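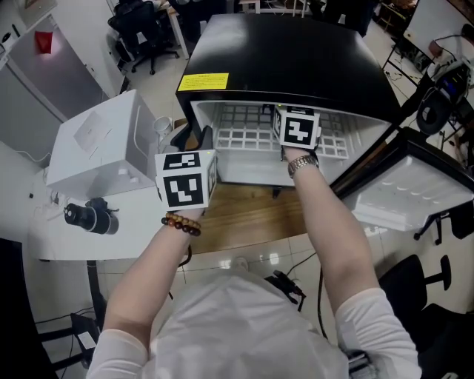 Midement, a supplier of needlecraft patterns and materials, has published a revised sizing and grid standard for its counted patterns, covering cross stitch, filet crochet and stranded knitting. The revision replaces a chart format in which each craft used its own symbol set. Under the new format every chart is drawn on a square grid with a heavier rule at each tenth line, and a stitch is shown as either a filled square, an open square or a square containing a single shape. Motifs built from squares are easy to find outside the craft room: a white shelf with square openings inside a mini fridge, or a white cube with a black square on one face and a white zigzag inside it, could be charted almost directly. A zigzag of that kind needs only two colors and can be worked in any of the three crafts covered.

The standard was released on May 23, 2025, and applies to all patterns issued after that point. Of the existing catalog, 154 patterns have already been redrawn. The remainder will be converted as they come up for reprint. Printed copies bought under the older format stay valid, and the company has put a one-page conversion key on its website for people who are partway through a project.

Hanneke De Graaf, technical editor at Midement, said most of the work went into the knitting charts. "Cross stitch is square to begin with, so the chart and the finished piece agree," she said. "A knitted stitch is wider than it is tall. If you draw it on a square grid, a circle on paper comes out as a flattened circle on the sweater. We kept the square grid, but every knitting chart now has the stitch and row gauge printed beside it, and a small drawing of the motif at its true proportions."

The gauge figures assume a swatch that has been washed, laid flat and left to dry before measuring. Earlier patterns did not say whether gauge was taken before or after washing, and the difference was enough to change the finished width of a child's cardigan by one size. Swatches are to be measured over the center of the fabric, leaving out the edge stitches and the cast-on and bind-off rows.

For filet crochet, the standard fixes the open mesh as one double crochet followed by two chains, and the filled block as three double crochets, with one further double crochet closing the row in each case. Patterns using a one-chain mesh are still permitted but must carry a note at the head of the chart. Turning chains are no longer drawn in the grid. They are listed in the written instructions, where the row number and direction of work are also given.

Color is handled separately. Charts will no longer be printed in color alone – each shade must have a symbol that can be read on a black-and-white copy. The limit is 19 symbols per chart. Designs that need more shades are to be split across two or more sheets, with a two-square overlap shaded gray so that the sheets can be lined up.

Yarn and thread quantities are now listed by length as well as by weight. The change was requested by shops that sell substitute yarns, where skeins of equal weight can differ a good deal in yardage. Ferar, a mill that spins a sport-weight wool used in many of the patterns, will print the matching length on its labels beginning in June. Segers, which supplies evenweave linen and cotton canvas, already gives the thread count in both directions and has made no change.

Pornard, which sells charting software for home designers, has added the new format as an export option. Files made in earlier versions can be opened and saved again, although symbols the user drew by hand will need to be assigned once more. The largest chart the program can export in the new format is 2000 squares on a side.

Midement will accept submissions from outside designers in either format until the end of June. Submissions should include the chart, the written instructions and a photograph of the washed swatch with a ruler laid across it.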